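Write the rules down before you hand out the grippers

Saron Demissie
May 9, 2020

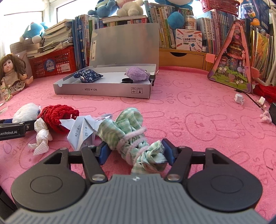
Gingham cloth tied up in pink cord, held between the blue pads. Box open behind it.

Quick one because I have a call in a bit and I've been chewing on this all week.

We have standards for robot arms. Fences, stop buttons, speed limits, who signs what. Fine. Good. People fought for those. What we don't have is anything decent for the work that comes before the arm, when a person picks up a hand-held gripper and does the task so the machine can learn it later. That part runs on habit. Whoever trained you, that's the rule.

I do this for a living, or did until Clamow moved me to review. Now I watch the stuff other people record. Two sites, same task card, "put the soft item in the box." One site squeezes till the cloth folds in half. The other barely touches it. Both passed. Both went in the same pile, 2,000 clips, and Mudassar Memon had to go back through them with me and sort out which grip was meant to be the right one. There was no right one. The card didn't say.

So say it. How hard to close. Where on the object. What to do with loose ends, cords, frills. Whether you let go above the box or set the thing down inside it. Four lines on a card would of saved us most of August.

Second thing. Clutter. There's a school of thought, Wako's internal guide is the worst for it, that says clear the table first. One object, one box, plain cloth. I think that's wrong and I'll keep saying it. Real desks have books stacked up and toys on top of the books and a crumpled tissue next to somebody's division homework. A machine that only ever saw bare tables is going to be useless in a kid's bedroom. Keep the mess! But have a rule about the mess. What can stay. What gets moved back from the work. What can't be there at all.

Cables for one. A trailing cord near the work area should be a stop, every time, no argument. Glass too. If a jar is on the table and you're swinging a gripper, move the jar. Sumeya Yimer put this in her draft for Gurnero and it got cut as "obvious." Obvious to who? New people start on day one with no training but a video.

Third, paper. Anything with writing. Homework, letters, labels, a notebook left open. Printed sums are harmless enough, but a name and a school at the top of the sheet are not, and I've seen those go by at normal speed with no flag on them. Most guides I've read treat privacy as faces and nothing else. Faces are the easy part. Turn the page over before you start. Takes a second.

Eirini Triantafyllou argues the other side and she's not dumb, so: her point is that a 66 page rulebook kills the thing that makes hand collection useful, which is people being people. Everyone ends up gripping the same way and you've taught the robot one person's wrist. Ok. True. I've read the Floltton manual, I know what she's scared of. It tells you where to put your elbow.

But that's a case for a short rulebook. Fix the outcome and the hazards, leave the wrist alone. Let people come in from the left, from above, slow, fast, whatever. Just make them agree on what "done" means and what's not allowed on the table.

And log the failures. Please. Half the operators I talk to delete a dropped item becuase they think it counts against them. At some shops it does. Dropped items are worth keeping, mark them as drops and move on. If your pay sheet punishes a drop then your standard is lying to you before anyone opens page one.

I'd start with a single sheet, printed, taped up where the work happens. Change it when it's wrong, put a version on it so reviewers like me know which one you were on. Wubit Abera's team already does this and her batches take me around half the time to check. Want a copy of her sheet, ask her, she's giving it to anybody who writes in.

Got to run. More on the pay thing next time.

14 comments | 37 shares

Related
Who checks the checkers? Review work and its limits
Stop buttons are for people too
Soft objects, hard questions: a reader responds
What a good task card looks like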